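The Murkitz bench plane is back in stock at Rustora, and we are so glad to see it again! This is the No. 40, the smoothing plane we reach for at the end of nearly every job, with the same low, rounded handle it had when Zane Kuusk first drew it up for our Grandavgate shop.

Zane borrowed the shape from a plane marked 1793 that he found in a barn in Vītola (the old one had lost its iron and most of its wedge, but the body still sat beautifully in the hand). Ours has a beech body, a steel iron 2 inches wide, and a wedge you set with a light tap. No screws, no levers. If you've only used metal planes, give yourself an afternoon with it and some scrap pine, and you'll be making long, curly shavings before supper. 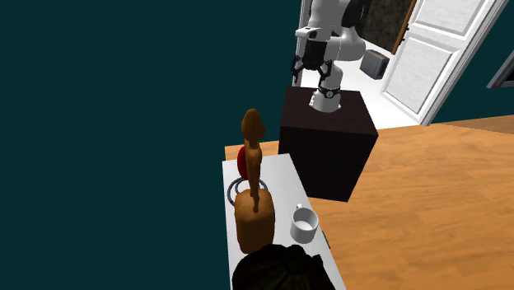

*Long white table, wooden floor.*

**What it's good at**

- Taking the last fuzz off a tabletop before oil
- Easing sharp edges on shelves and drawer fronts
- Cleaning up saw marks on softwood boards

It will handle oak and ash too, as long as the iron is fresh and you keep the cut thin. For really wild grain, turn the board around and try again before you blame the plane!

**Setting up**

The iron comes ground but needs a final honing. Wilma Van Acker does hers on a fine waterstone and then gives it 100 strokes on plain leather, which sounds like a lot until you feel the edge. Drop the iron in, push the wedge down with your thumb, and sight along the sole.

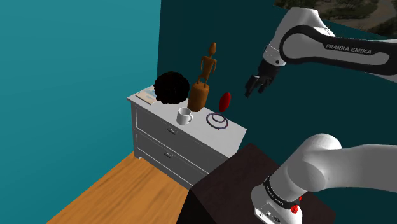

Tap the front of the iron for a deeper cut and the heel of the body to back it off. Small taps! You'll soon hear the difference between a wedge that's seated and one that's still loose.

**Care**

Rub the body with linseed oil when it looks dry, and keep it away from radiators. Beech moves a little with the seasons, so a wedge that fit in October may want a few strokes of sandpaper by spring. Spare irons and wedges are sold separately, and both fit the older Murkitz planes.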